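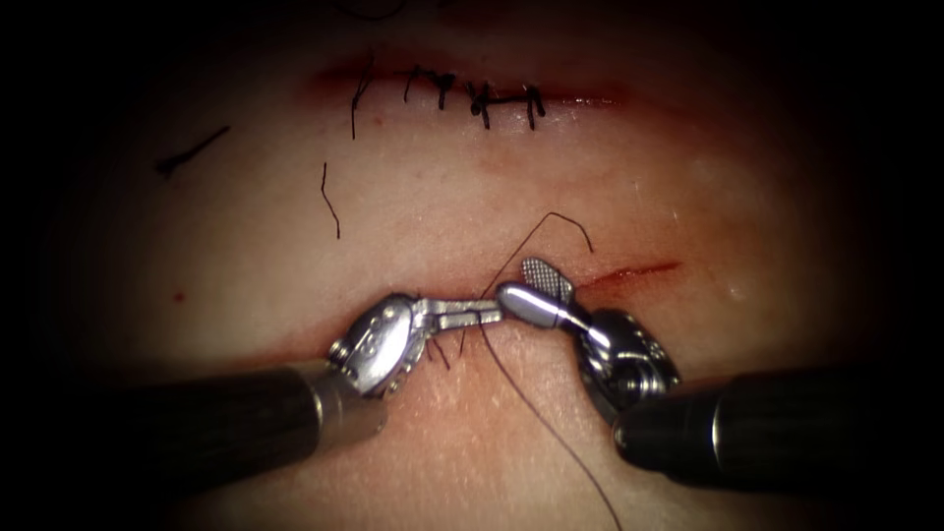

The right wrist on our Jedura build still creeps when the clutch pedal is held down, so I'm reopening this ticket and adding what we've tried since the last reply (thank you for that, by the way, it was very kind of you to go through the whole settings file). With the pedal down both instruments ought to stay exactly where they were left. The left one does. The right one rolls, slowly and quite smoothly, and if you're busy with a thread you may well not notice until you let the pedal up and find everything pointing somewhere new. For anyone reading who hasn't got one in front of them, the part to watch is the little flat paddle on the right instrument. When it's tipped up with the cross-hatched side towards the upper wound, you can judge the roll by eye very easily, and that's how I've been doing it.

Setup is the same as before: Tarkemus on the workshop PC, one Bimitz driver board for each arm, both boards in the enclosure under the bench at Lykkegaard. The foot pedal goes into the left board and the signal is passed across to the right one by the link cable.

Tried so far:
Re-tensioned the wrist cables on the right side. No change.
Swapped the instruments over, left for right. The creep stayed on the right, so I think we can stop blaming the wrist itself, and I do feel a bit bad about the evening I spent cleaning it.
Set the hold delay to 600 ms, as you suggested. The creep starts later and then carries on as before.
Reinstalled the right board's firmware. The log still shows warning 908 on start-up, on the right board only.

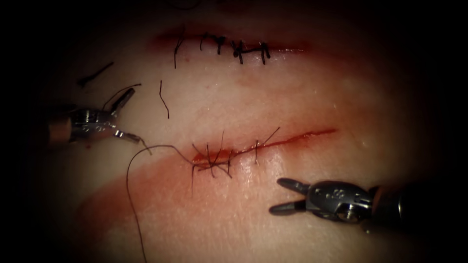
Does the creep happen with the hand controllers unplugged?
It still happens with both of them out, at the same speed as far as I can tell, so a drifting controller doesn't seem to be the cause. I unplugged them one at a time and then together to be sure.

Reet Avotiņš, who built the enclosure with me back in May and knows far more about wiring than I do, came in with her meter and we went through the link cable end to end. It measured fine lying on the bench. Then she put it back in its clip and bent it the way it sits when the lid is shut, and the reading on pin 16 started to wander. She did it several times over so that I could see it too, and I was so pleased to have something that misbehaved on demand that I made us both a cup of tea before we'd even written it down.
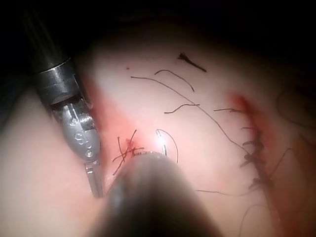

We haven't got a spare cable of the right sort, so for the time being the old one is out of its clip and taped along the side of the enclosure in one long, easy curve, with the lid left off. That's not how I want to leave it (the dust in there is dreadful when the lathe is going), but it has let us get on with some proper testing.

November 15, 2022 update: two long sessions with the cable taped out straight, roughly 2 hours each, and no creep that I could see in either. Warning 908 has gone from the start-up log as well.

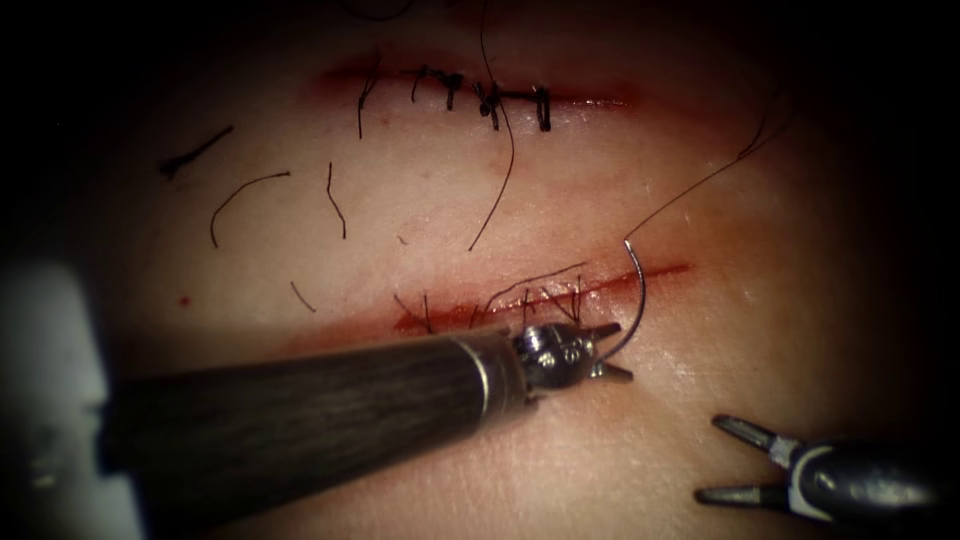

My hold test has become a bit more strict as I've gone along, and I'd be glad to know whether it matches what you do at your end. I put the pedal down with the left jaws gripping the curved needle beside the lower wound, and the right jaws open and empty down in the corner, so that any movement on the right is the arm's own doing with no thread pulling at it. Then I wait, and write down the roll angle Tarkemus gives me at the start and at the end.

Two things I'd still like help with, please. Could you tell me whether 908 really does mean a lost hold signal, as the manual only says "link fault, see board"? And is there any objection to a longer link cable? Reet would like to bring it out through the side wall so it needn't bend at all, and she won't drill until one of you has said it's all right. Please leave the ticket open until the new cable is in and I've run the same test with the lid on.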